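会社案内

トップ > 会社案内 > トレディブロウについて

ごあいさつ

株式会社トレディブロウ(Tredivlow)は、精密部品、計測器具、医療関連用品などを製造されるお客様に向けて、内装用の包装資材を企画、供給し、あわせて梱包および開梱後の資材整理をお引き受けしている会社です。平素より当社の業務に格別のご理解とご支援を賜り、厚く御礼申し上げます。

当社が取り扱う品目の多くは、製品がお手元に届いたのち、短い時間で役目を終えるものです。成形トレー、間仕切り、合紙、フィルムシート、内袋といった資材は、箱を開けた方の目に一度触れ、中身が取り出されれば作業台の脇に置かれます。製品そのもののように名前を覚えていただくことはまずありません。しかし、輸送中の揺れや擦れから品物を守り、取り出す方の手元を煩わせず、使用後には迷わず分別できるという条件を満たすには、相応の検討と確認の積み重ねが必要です。当社はこの分野を専業としてまいりました。

本ページでは、当社の沿革、事業の内容、資材に対する考え方、および各拠点の概要をご案内いたします。お取引をご検討いただいている皆様、また当社での就業をお考えの皆様のご参考となれば幸いに存じます。

代表取締役 ダリオ・フィオーレ(Dario Fiore)

沿革

当社は、包装資材の仲介を営む小規模な商店として出発いたしました。創業当時の主な仕事は、紙製の緩衝材と袋を近隣の工場へお届けすることでした。納品にうかがった先で、トレーの仕切りの幅が部品に合わず、隙間に紙を丸めて詰めておられる様子をたびたび目にしたことが、現在の事業のきっかけとなっております。

当初は既製のトレーに合わせて合紙の寸法を変えるといった、ごく限られた工夫にとどまっておりましたが、お客様からのご相談が増えるにつれ、トレーの形状そのものを設計の段階からお引き受けするようになりました。その後、試作室を設け、成形を委託する協力工場との連携を整え、現在の業務の形に至っております。

商店時代の帳簿には、袋の口の折り方や紙の目の向きに関する書き込みが数多く残されております。これらの記録は、現在も新入社員の研修で閲覧に供しています。

事業の内容

一、成形トレーの企画および供給

樹脂製の成形トレーは、当社の売上の中心をなす品目です。内壁に縦方向のリブを設けたもの、仕切りを並べて部品を一点ずつ立てて収めるもの、縁を平らに広げて段積みに対応したものなど、用途に応じて仕様を定めております。標準品はタヒリ(Tahiri)の名称で取り揃えており、白色半透明のものを基本としております。色を抑えているのは、中に入れる品物の有無や向きを、検品を担当される方が確認しやすいようにするためです。

リブの深さと間隔については、お客様から特にご質問の多い事項です。リブは壁面の剛性を高める役割を担いますが、深くしすぎれば部品の角が引っかかり、取り出しに手間を要します。当社では、部品の現物または寸法図をお預かりしたうえで試作を行い、収納と取り出しの双方を確認してから仕様を決定しております。

二、合紙およびシート類の加工

トレーの上面や段の間に挟むシートは、薄いものであるだけに軽視されがちですが、品物の表面に直接触れる資材です。当社では紙とフィルムの両方を取り扱い、寸法、厚み、こし、表面の光沢の程度をお客様と協議して定めております。こしの弱いシートは箱の中でずれやすく、強すぎるシートは曲げた箇所に折れ筋が残ります。隅の形についても、指でつまみやすい角を残す仕様と、引っかかりを避けるために丸く落とす仕様とを使い分けております。

三、内袋および外袋の供給

袋類は、防塵を目的とするものから、付属品をまとめるための簡易なものまで広くご用意しております。開封時に袋がどのように破れるか、使用後にどの程度の嵩になるかは、受け取られる側のご負担に直結いたします。仕様書には袋の寸法と材質に加え、畳み方の指示を必ず記載することとしております。

四、梱包および開梱後の資材整理

資材の供給に加え、梱包作業の受託、ならびに開梱後に残る資材の整理を承っております。後者はグララル(Gralar)という名称のサービスとして展開しており、開梱の場に残されたトレー、シート、袋を材質別に分け、再使用できるもの、再資源化に回すもの、廃棄するものに区分してお返しする仕組みです。

開梱後の作業台について

当社の考え方をご理解いただくうえで、開梱後の作業台のありさまについて少し詳しく申し述べます。

箱から品物を取り出したあとの台の上には、トレーとシートと袋が、取り出した順序のままに残ります。袋はしわになり、シートは袋にもたれて立ち、トレーは台の端へ寄せられるといった状態が、私どもが日々の業務で接するごく普通の光景です。それぞれは軽く、かさばり、しかも白いものが多いため、重なり合うと境目が見分けにくくなります。紙のシートとフィルムのシートが混ざれば、分別の手間はさらに増します。
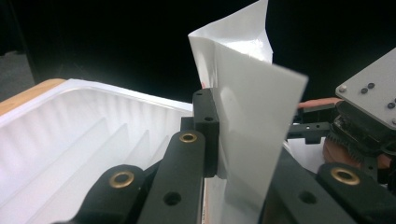 資材の設計にあたる者は、製品が箱に収まった状態を完成の姿と考えがちです。当社では、設計担当者が年に一度以上、グララルの整理業務に加わることを定めております。自らが仕様を決めた資材が使用後にどのような姿になるかを知ることは、次の設計に直接役立つと考えるためです。

実際に、この制度から改められた事項は少なくありません。従来、タヒリの浅型では縁の幅を四辺とも同じに揃えておりましたが、整理の際に指をかける場所が定まらないとの報告を受け、一辺のみ幅を広げる仕様に変更いたしました。また、フィルムのシートには紙と区別するための小さな切り欠きを設け、手で触れただけでも材質の違いがわかるようにしております。この切り欠きの位置については社内で長く議論があり、現在は右下の隅に統一しております。

一方で、見送った案もございます。袋の全面に分別の案内を印刷する案は、品物への色移りのおそれが指摘され、採用いたしませんでした。代わりに、外箱の内側に案内の紙を一枚添える方法をとっております。

整理の基本手順

グララルの業務では、次の手順を標準としております。お客様の社内で整理を行われる場合にも、そのままご利用いただけます。

(1)作業台の上を、品物を置く区画と資材を置く区画に分けます。
(2)トレーを先に集め、向きを揃えて重ねます。仕切りの向きが異なるものは別の山とします。
(3)シートを紙とフィルムに分け、平らに伸ばして束ねます。折れ筋の入ったものは再使用の束に加えません。
(4)袋は空気を抜いて畳みます。ラベルや印刷のある部分は、定められた区分に従って扱います。
(5)トレーの中に付属品が残っていないことを確認し、記録票に記入します。

手順の(5)は、時間に追われる現場で省かれやすい項目です。小さな部品や乾燥剤の袋は、仕切りの陰に入ると上からは見えにくくなります。当社では、重ねる前と束ねたあとの二度にわたって確認することとしており、記録票にもそれぞれの欄を設けております。

再使用の判断については、トレーの種類ごとに基準票を作成しております。基準票に定めのない傷や変形が認められた場合は、担当者が単独で判断せず、品質管理室に現品を回付いたします。

品質に関する取り組み

当社がこれまでに登録した包装仕様は3793件にのぼります。登録された仕様はすべて品質管理室で保管し、供給を終了したものについても参照できる状態を保っております。過去の製品の修理や返送にあたり、当時と同じトレーが必要となる場合があるためです。

新規の仕様については、試作品による収納確認、段積みの確認、取り出しの確認を行い、結果を書面にてお客様へご報告いたします。取り出しの確認には、設計に携わっていない社員があたります。使い方を説明されていない者が迷わず扱えるかどうかを見るための決まりであり、創業期から続けております。確認の際に出た意見は、言葉遣いを改めず、そのまま記録に残します。「縁が指に当たって痛い」「どちらが手前かわからない」といった短い意見が、図面の修正につながった例もございます。

毎週水曜日の午前には、設計、品質管理、整理業務の各担当が集まり、前週に戻ってきた資材の現物を台に並べて検討する会を開いております。会議室ではなく試作室の作業台を用いるのが慣例です。

拠点の概要

本社および試作室

企画、設計、営業の各部門を置いております。試作室には木製の大型作業台を備え、お客様にお越しいただいて実物をご確認いただけます。ご来訪の際は、実際に梱包される品物、または同寸の見本をご持参くださいますようお願いいたします。

ディルノン(Dirnon)物流棟

資材の保管、梱包の受託、グララルの整理業務を行う施設です。延床面積は3000平方メートルで、入荷、保管、梱包、整理の各区画を設けております。整理区画の台は、白い資材の境目を見分けやすくするため、濃い色の敷物を選んで敷けるようにしております。季節による入荷量の変動が大きく、特に12月は開梱後の資材が集中いたしますので、整理業務をご希望のお客様には早めのご連絡をお願いしております。

社員と研修

当社の社員は65名です。設計、営業、品質管理、物流の各部門に配属されますが、入社後の研修では全員が梱包と整理の両方を経験いたします。研修では、はじめに手本を示さず、箱と資材と品物を渡して各自で梱包させ、それを別の研修生が開ける課題を設けております。開ける側の戸惑いを間近で見たのち、標準の手順を学ぶという順序です。

研修期間中に使用した資材は廃棄せず、折り癖や破れの見本として保管いたします。見本棚には、シートの折れ筋の付き方、袋の口の裂け方、トレーの縁の欠け方などが種類別に収められており、品質管理室の判定にも用いられております。

お取引先について

現在、継続して整理業務をご利用いただいているお客様は22社です。業種は精密部品、光学機器、理化学用品など多岐にわたり、資材の形状も数量もそれぞれ異なります。お客様の製品に関する情報は厳重に管理しており、本ページにおいても社名の掲載は差し控えております。

小口のご相談も承っております。既存のトレーをお使いのまま合紙のみを見直されたい場合や、社内の分別手順だけを整えたい場合など、ご要望の範囲に応じて担当者がうかがいます。

環境への配慮

包装資材を供給する立場にある以上、その使用量と行き先について責任を負うべきものと当社は考えております。新たな仕様をご提案する際には、まず現在お使いの資材で対応できないかを検討いたします。仕切りの向きを変える、シートを一枚減らす、袋の寸法を詰めるといった見直しで足りる場合には、その旨を率直に申し上げます。

再使用の対象とならないトレーについては、材質ごとに集約し、再資源化を行う事業者へ引き渡しております。異なる材質を貼り合わせた資材は分離が難しいことから、標準品では採用しておりません。個別仕様においてやむを得ず用いる場合は、使用後の取り扱いを仕様書に明記いたします。

会社概要

商号:株式会社トレディブロウ(Tredivlow)
代表者:代表取締役 ダリオ・フィオーレ
社員数:65名
事業内容:包装用成形トレー、合紙、シート、袋類の企画および供給、梱包業務の受託、開梱後の資材整理
標準品名:タヒリ(Tahiri)
整理サービス名:グララル(Gralar)
物流拠点:ディルノン物流棟

お問い合わせ

資材の見本請求、試作室のご見学、整理業務のお見積りにつきましては、お問い合わせ窓口より承っております。見本をご請求の際は、収納される品物のおおよその寸法、1箱あたりの入数、現在お使いの資材の種類をお知らせください。試作室のご見学は事前のご予約をお願いしております。

関連ページ
標準品タヒリのご案内
グララルのご利用方法
採用情報
個人情報の取り扱いについて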